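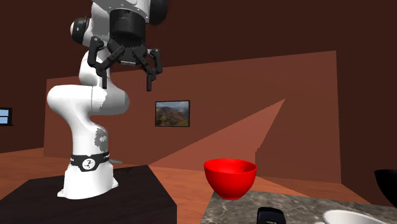

A simulated arm on its pedestal in Bellis, with the red bowl waiting on the marble-patterned worktop.

Zikstead opens Bellis, its practice room for robot arms, to everyone this August

I've been wanting to write this one for ages! Bellis, the simulator we've been building here at Zikstead, comes out of its trial in August and anyone with a decent desktop computer can sign up.

If you've never met it, Bellis lets you try out a robot arm job on screen before you buy or bolt down a single thing. You pick a room, pop your arm in, choose what it has to pick up and press go. The launch version comes with 14 rooms and 116 household objects (bowls are my favourites, because a wide rim can be a right pain for a two-fingered gripper). You can shift the lights, swap the wall colours and change the worktop, then run the same job again and see how your program copes.

We ran the trial with 6 teams, including the lovely lot at Varnham, who used it to plan a kitchen picking job, and Trelance, who sent us almost daily notes about our menus. They were right about the menus, and we've redone them.

There are two ways to get it. The home licence is free and covers one arm at a time. The workshop licence is paid for monthly and lets you run two arms side by side, with help from our support desk included. Anyone from the trial keeps their saved rooms, so please don't delete your old account!

Sign-ups are open now on the Zikstead website, and press copies are available from our press desk.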